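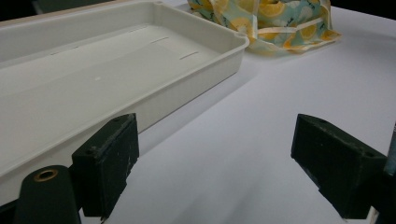
I started making soap in Dumcombe because my hands were a mess. I'd been a school cook for years, up to the elbows in washing-up, and every winter my knuckles split and nothing from the chemist did much for them. My neighbour Sumeya Assefa gave me a lump of her aunt's olive oil soap in a twist of newspaper, and I liked it so much that I pestered her until she showed me how to make it. Our first go went into whatever I had in the kitchen, mostly loaf tins. These days I like a big white plastic tray for it, shallow, with rounded corners and a good raised lip all the way round that you can get your fingers under. If you're thinking of having a go at home, look for that shape before you spend money on anything fancy.

Anyway, I'm Horacio Fuentealba, and this is Gikska! People always ask about the name. It was the noise my youngest made whenever she was put in the bath, and we were stuck for something to write on the labels the night before our first market, so there it is. I've been asked if it's Finnish, Polish and (once, by a very serious man in a waxed jacket) Cornish.

Sumeya and I run it between us. She does the recipes, the ordering and anything with a decimal point in it, and I do the stirring, the cutting, the market stall and most of the talking. We work from the old bakery on Gallardo Yard, behind the bike shop. It's got thick walls and it stays cool in summer, so the bars can sit on the racks and harden at their own pace. They get six weeks. We did try selling some at four, back when we were short of stock before Christmas, and they went to mush in the dish, so we gave people their money back and learnt our lesson.

What we make

There are seven soaps at the moment and one shampoo bar. The plain olive is still the best seller by miles, and it's the one I use myself. No scent, no colour, just soap. After that it's the oatmeal one, then the rosemary, then a long gap and all the others. Sumeya is very fond of the one with cloves in it. I think it smells like a ham, but it has its fans and they write us lovely emails, so it stays.

Every bar is 100 grams when we wrap it. It'll lose a little more as it dries out on your shelf, and that's fine, it only gets harder and lasts longer. My mother-in-law keeps hers in the airing cupboard among the pillowcases for a year before she'll let anyone touch it.

Last year we sold 3410 bars, up from 2282 the year before, and I wrapped nearly all of them at the kitchen table with the radio on. Please be kind about the corners of the paper. I'm getting better at them.

Classes

We run a beginners' class called Jirari, named after the street Sumeya's aunt lived on, and it's the part of the job I'd never have guessed I'd like so much. Six people at a time, a morning's work, and you come back for your soap when it's ready. We go over the safety side properly, as you're handling lye and it does burn. Goggles and gloves are provided. Wear long sleeves and shoes with toes in them, and leave the good jumper at home. There's a tea break at eleven and Sumeya usually brings something with cardamom in.

You need to be over sixteen, and you don't need to be any good at cooking or chemistry. The class costs £31, including your oils and your lunch. Do tell us about allergies when you book, nut oils especially, and we'll swap things about.

Where to find us

We're at the Dumcombe market twice a month, next to the cheese van, and at the harbour fair in December if the weather lets them put the tents up. A couple of shops in town stock the plain olive and the rosemary. You can come to the bakery too, but ring the bell and give it a minute! If I've got my gloves on and I'm halfway through a pour I can't just drop everything, much as I'd like the chat.

If you'd like soap for a wedding or a guest house, get in touch at least three months ahead. We can do small bars and your own labels, but we can't hurry the drying, and I've had to disappoint a few brides over that.

Bring your wrappers back to the stall if you remember. I reuse the good ones for seed packets, and my beans have never looked smarter.

Print this page
E-mail this page to a friend

Recent items
Why our rosemary bar has gone a bit greener
Jirari classes: spring places now open
How to stop your soap going soggy
Harbour fair: what we're bringing
The clove bar is staying (Sumeya wins)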